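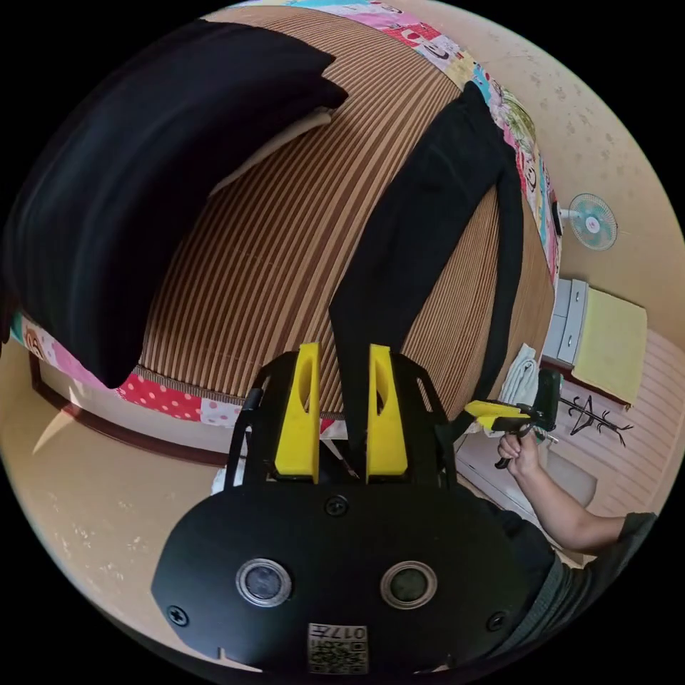 About Boddale Travel

Boddale Travel is a tour operator specializing in small-group and private journeys through mountain and lake country. The company arranges walking tours, horseback trips, guesthouse stays and overland transfers for individuals, families and school groups.

Our Company

The company began with 2 walking routes and a single office. In the last full season we arranged travel for 3,803 guests, of whom 1,188 had traveled with us before. Most tours are led by guides who live in the region they show to visitors, and every guide holds a current first aid certificate.

Boddale Travel operates under three names. Flomis is our program of guided day walks and weekend trips. Charpentier handles private itineraries, including rail connections and hotel reservations. Prekari is responsible for longer expeditions, some of which cross passes above 2,000 meters – participants on these departures are asked to complete a health form before booking is confirmed.

Lodging and Meals

Guests stay in family-run guesthouses, small hotels and, on certain Prekari routes, staffed mountain huts. Breakfast and dinner are included on all guided tours. Vegetarian meals are available on request, provided that notice is given at the time of booking.

Our Responsibilities

Group sizes are limited on all protected land, and the company follows the rules of each park in which it operates. Guest payments are held in a separate account until the tour has been completed. Cancellation terms are set out in the booking conditions supplied with each quotation.

Office Hours

The office is open throughout the year, with extended hours in August. Written inquiries may be sent using the contact form.

Page last updated: Sep 10, 2025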